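Small speaker cable always a mess, how do you coil yours?
Posted in: Desk, Cables and Storage

drokska_lane
Hello all. I moved my desk to the other side of the room in December and I am still not happy with the cables. The big ones are fine, I put them along the wall and forget them. My problem is the small things with a cable that is fixed to them and can not be removed. I have a little cube speaker from Jollimitz, and its cable is much too long for where it stands. If I leave it free, it goes over the whole desk. If I wind it around the speaker, after a week the cable is bent near the place where it comes out, and I am afraid it will break inside.

So I started to work on a white board on top of the table. On the wood I lose sight of small screws and ties, on white I find everything. I put the box down first, then I lay the cable away from it and only coil the far part.

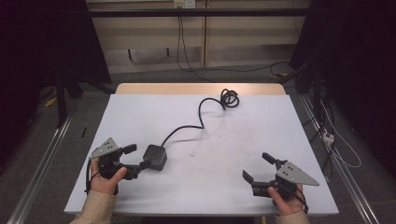
The part close to the box I leave in a loose curve, so nothing pulls on it. The coil I make quite tight, because I want it to take little space. Then comes one tie. My question is if the tight coil is bad for the cable in the long time, and what kind of tie you use. The plastic ones I must cut each time, and I have already cut a cable once by mistake.

pinboard70
The loose curve is right, keep that. The tight coil I don't like. I had a lamp cable coiled like this for 2 years behind a shelf, and when I opened it, it stayed like a spring. It still worked, but it never lay flat again. Make the coil as wide as your hand and it will be fine.

softknots
I don't agree with the hand rule. For a thin cable which you never move, a tight coil does no harm. I have seven or eight of them under my desk. What kills a cable is to open it and close it every day. If it stays on the desk, coil it small and enjoy the free space.

pinboard70
Never move? Everybody moves the desk one day. The first poster just did it.

drokska_lane
This is true, I did. And probably I will move it again in summer, when the sun comes on that side.

mornington_b
For ties, please stop with the plastic ones. I bought a roll of soft hook tape from Fernandes, it was over 5 meters, and I cut from it what I need. You can open it as often as you want. Zeneletti sells the same in short pieces already cut, but you pay more and they are too long for thin cables anyway.

softknots
Agree about the tape. Put the soft side to the cable.

drokska_lane
Thank you, I ordered the tape. One more thing, do you also wipe the cable before you coil it? Mine collects dust, and then I have small dark bits on the white board and I don't know if it is dust or pieces of the old tie.

mornington_b
Dry cloth, pull the cable through it one time. If it feels sticky, use a little water on the cloth, with the plug out of the wall of course.

pinboard70
And when the cloth is pulled, don't pull at the box end. Hold the cable near the box with the other hand. I learned this with a pair of headphones.

drokska_lane
I did it now with the wider coil, a bit smaller than my hand, so it is between your two opinions. It fits behind the speaker and I don't see it from the chair. When the tape arrives I will change the tie.

softknots
Smaller than the hand, so I count this for me.

Recent topics
Power strip under the desk or on the wall?
Labels that stay on thin cables
Which box for old chargers
Desk in front of the window, yes or no
White board surface has gray marks, how to clean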